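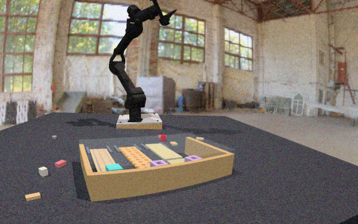 The Robot Club That Builds Its Own Practice Rooms

On Friday afternoons the Vurkerora student robotics club meets in a room with bad chairs and a very good projector, and for the first half hour you would swear you had walked into a film class. People argue about sunlight. They argue about how worn a wall should look. Then somebody presses a key, a simulated arm swings into motion over a simulated table, and the whole room leans forward.

I spent two meetings with the club this spring, and I came away wanting to enroll.

The project they're all working on is called Hadgu. It is a tabletop sorting challenge done entirely in simulation: a black arm, a shallow wooden tray with colored strips in it, and a handful of blocks that have to be picked up and put where the day's task says they go. Some start in the tray, others out on the open table. The students write the code that moves the arm, and they also build the places it works in, which explains the old industrial hall with its tall windows and rusty roof trusses.

The hall is Emília Koubek's, and she is gloriously picky about it. She started modeling in December and kept going well after her teammates told her it was done. "I wanted the plaster to look like it had been there longer than I've been alive," she told me, zooming in on a stained patch of wall (she zoomed in on a lot of them!). Her teammates tease her, but they use the hall more than any other setting. A program that has only ever seen a plain gray background can get badly confused by windows, greenery and long shadows across the tabletop, so a busy, lived-in room is terrific practice.

Yasaman Akbari handles the grasping code, and her afternoon was rougher. The red cube was going fine. The small yellow blocks were another story – the gripper kept closing a hair too early and knocking them away. She changed one number, ran it, groaned, changed it back and ran it again. Afshin Yazdani, who had his own bug to deal with, rolled his chair over and suggested coming in from a steeper angle. On the next run the block went up, and the cheer could have been heard in the parking lot.

That's the joy of working this way. A failed run costs a few seconds, and the club can leave the computers going overnight and try up to 2000 starting layouts before breakfast. Blocks get shuffled, the light moves, the arm tries again. Mitra Nikzad wrote the script that does the shuffling, and she reads the morning results on the bus.

Their coach, Aicha Belkadi, mostly stays out of the way. She asks each team to keep a notebook of what broke and when, and she reads every page. "The best entries are the grumpy ones," she said. "You can see the moment they figured it out, because the handwriting gets huge."

The club has 14 members, and three of them had never written a line of code before they joined. Next up is the Dokoson Cup, where teams get a fresh set of tasks in the morning and have until dinner to solve them. Emília is already sketching a new room for it – a greenhouse, with fogged glass. Yasaman has asked her to please go easy on the reflections.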